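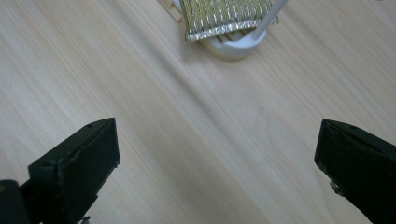
Pale, fine-grained wood, the traditional finish for a Prudutgate shop counter

Prudutgate is an unincorporated former mill town in the northern hills, 9 miles upriver from Storkel, the county seat. It has 67 year-round residents, a figure that climbs past 200 in October, when the leaves turn and parking becomes a matter of opinion.

History

The town was laid out by the Siddiqui Lumber Company, which named the main street after itself and the other street Second. At its height Prudutgate had seven sawmills, two hotels and a newspaper that mostly reported on the hotels. The railroad was expected to arrive any year and eventually did, in Storkel. The last mill closed when the easy timber ran out, and both hotels burned down in the same winter, fully insured.

Local historian Seul-gi Do has traced the name to a surveyor's misspelling of "Prudent Gate." No gate has been found. A rival account by Umesh Semwal holds that the spelling was correct and the surveyor was simply from somewhere else.

Present day

The surviving Main Street block includes the company store, the assay office (there was never anything to assay) and a one-room school now used for town meetings. The store still has its original counter and opens at 10 a.m. in season, or when the owner gets there.

See also

Storkel
Siddiqui Lumber Company
List of former mill towns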